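Isstead Public Schools
1/16
Families of current eighth graders: course selection for the career and technical programs at Isstead opens in October. This thread sets out what is offered, how to apply, and what the district expects of students who enroll. Please read through to the end before contacting the counseling office.

2/16
The programs run for all four years of high school. Students take one program block each day in grades nine and ten, and a double block in grades eleven and twelve. All other graduation requirements remain in place, including four years of English and three of mathematics.

3/16
There are 604 seats across the programs for the coming year. Seats are assigned by application. Grades are considered, but they carry less weight than attendance and the short written statement. A student with an uneven seventh-grade record should still apply.

4/16
Health Sciences is taught at the Cliltanside campus. Students study anatomy, medical terms, patient communication and basic care. Seniors spend part of the spring term on placement. Immunization records must be complete before placement begins, and late records have delayed students in past years.

5/16
Early Childhood Education is also at Cliltanside. Students plan and lead activities for preschool children under a licensed teacher. A background check is required at age 16 – the district pays the fee, but a parent or guardian must sign the form in person.

6/16
Business and Accounting meets at the main building. The first year covers bookkeeping, spreadsheets and workplace writing. Students who complete the third year may take the bookkeeping certificate exam in May.

7/16
Culinary Arts is at the main building. First-year students do not use the large kitchen until they have passed the food safety test. Allergies should be reported on page 2 of the application and again to the instructor at the start of term.

8/16
Construction Trades has moved to the Zoltgate building. The first-year class is limited to 33 students for safety reasons. Boots and eye protection are lent by the school. Students who prefer their own boots should check the approved list first, as several popular styles do not meet the standard.

9/16
Engineering and Manufacturing is also at Zoltgate. Students should be enrolled in Algebra I or higher in grade nine. Drafting is taught by hand in the first term and on the computer after that. Returning students are reminded that unfinished drawings from last year must be collected by the end of the month.

10/16
A correction to the printed catalog: the catalog lists Graphic Communications as a three-year program. It is a four-year program. The credit table on the facing page is correct.

11/16
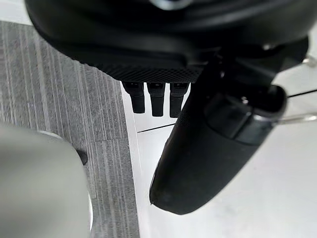

12/16
HOW TO APPLY
Applications are submitted through the family portal. Each student may rank two programs. Ranking a second choice does not reduce the chance of receiving the first. Paper forms are available from any middle school office for families without internet access.

13/16
The written statement should be up to one page. It should say why the student is interested in the program and describe something the student has made, fixed, organized or cared for. It should be the student's own work. Statements may be written in any language spoken at home – the district will arrange translation.

14/16
Transportation: a shuttle leaves the main building for Cliltanside and Zoltgate at 7:50 a.m. and again at 12:15 p.m. Students may not drive between campuses during the school day without a signed permit. The Tsuchiya Transportation Award helps families in outlying areas with the cost of getting to the main building in the morning. The form is on the portal under "Fees and Aid."

15/16
Students with an IEP or 504 plan are welcome in every program. The plan travels with the student, and the case manager will meet with the program instructor before the first day of class. Families who would like to discuss accommodations before applying may request a meeting through the middle school counselor. Requests are usually answered within the same week.

16/16
Decisions will be posted to the portal in February. Students who are not placed will be added to a waiting list in the order set by the review, and seats do open over the summer. Questions about eligibility go to the counseling office. Questions about the portal itself, including lost passwords, go to the help desk. Please do not send student information by reply or direct message to this account.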